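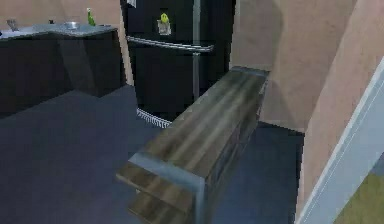

Long shelf, black fridge, pink wall.

Forkisby 4 and me
Aug 21, 2022

I have finally moved my coax and filter sums from Gisness to Forkisby 4, two months after telling everyone in June that I'd done it. The installer was fine. Bringing the old projects across was less fine, as Gisness saves its cable tables in a format best described as private. Out of 563 entries, 47 came through with the loss in the wrong units, so for one evening I owned the only coax in Europe that made signals stronger.

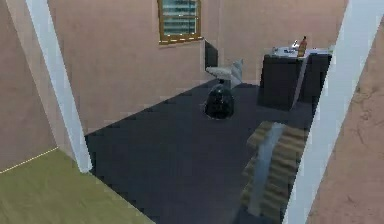
What's better

The plots redraw while you drag a value, which I used to pay for in tea breaks. Matching networks can be saved as blocks, and the search box finds things. Unai Palacios wrote to say it had done that since version 3 – thank you, Unai, I was using it wrong.

What's worse

The licence manager. It wants to phone home at every launch, and if the wifi is sulking it offers you a grey window and a long think.

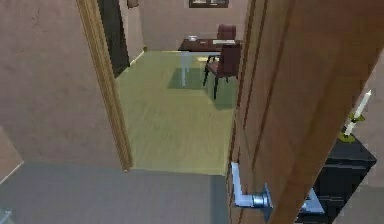

Once it does let you in, the toolbar has moved to the left and all the icons look like paperclips. I put mine back on top, where it stayed until the next restart. There's a setting to lock it, filed under Accessibility, for reasons known only to Clandari, who make the thing.

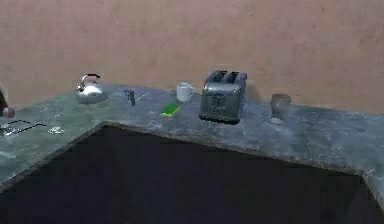 Can you keep Gisness installed alongside it?
They don't share any folders, so both will run happily on one machine. Export your cable tables as plain text first and check the units column before you import them. I'm keeping my old copy until Christmas.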